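Clarcombe supply room automation

The Clarcombe supply room automation is a change in how cleaning supplies are stored, picked and returned at Clarcombe, a contract cleaning depot in Zundside. The depot keeps spray bottles, concentrates, cloths and refills for crews that work in offices and schools across the district. Until the change, all of this was handed out over a counter by supply clerks. Most single-item picking is now done by a robot arm on a short rail, built by Oneo and run with scheduling software from Grecu.

Background

The depot handles 1,850 items in a normal week, most of them bottles. Under the old arrangement, crews lined up at the counter before the evening shift and read their lists aloud to a clerk. The line was longest between 4 and 5 p.m. Returned bottles went into a crate by the door and were put back on the shelves the next morning.

Clerks lifted and reached for most of the shift. The top row of compartments could only be reached from a step stool, and shoulder complaints were common among staff who had worked the counter for years. The depot also lost track of partly used bottles, which were often set down in the wrong compartment and reordered while still in stock.

System

The robot works along a wall of 70 open compartments. It has a two-finger gripper and a camera at the wrist. Crew leaders enter their lists on a tablet by early afternoon, and Grecu's software sorts them by departure time. The arm takes each bottle from its shelf and sets it in a tote, which a clerk checks and closes. Returns follow the same path in the other direction.

Before a new container is added, the pick is rehearsed in simulation. Clerks take part in this step. They go over the model of the bottle and its place on the shelf, and mark any approach they think would tip it or catch the shelf lip.
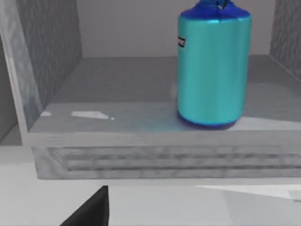 Simulated view of a teal and blue bottle on a compartment shelf, with the gripper fingers below the shelf edge.

Glossy containers took the longest to set up. Highlights on a shiny bottle or a polished shelf can confuse the camera, and the simulation was changed to include stronger reflections. Spray bottles needed their own grasp, well below the trigger. Cloths and soft refill pouches are still picked by hand.

Effects on staff

The supply room had five clerks before the change and has five now, although the jobs are different. Two clerks per shift check totes and refill compartments. One, called the cell lead, watches the arm, clears stoppages and decides when an item should be taken off the robot list. The cell lead position carries a higher pay grade, and clerks rotate through it every 3 weeks.

Training was given on site by Oneo. It covered safe entry to the rail area, restarting after a stop and the basics of reading the camera view. Several clerks asked for more time on the simulation part, and a second round was added in August.

Opinions among the staff have been mixed. Clerks have welcomed the end of the step stool and the quieter late afternoon. Some miss the contact with the crews, who now collect closed totes from a rack and often leave without speaking to anyone. Crew leaders have objected to the early deadline for lists – a job added at short notice still has to be filled by hand, and on busy days there may be only one clerk free to do it.

The pace of the arm was also disputed. At first it released totes faster than two people could check them, and the checking table filled up. The speed was lowered after the first month, and the clerks can now pause the arm from the table.

Later changes

A hand counter was reopened for late requests and is staffed from 3 p.m. until the last crew leaves. The lowest row of compartments was taken out of the robot's range and given over to heavy concentrate cans, which are moved with a cart. Extending the rail to the linen store has been proposed, but the soft goods kept there would need a different gripper.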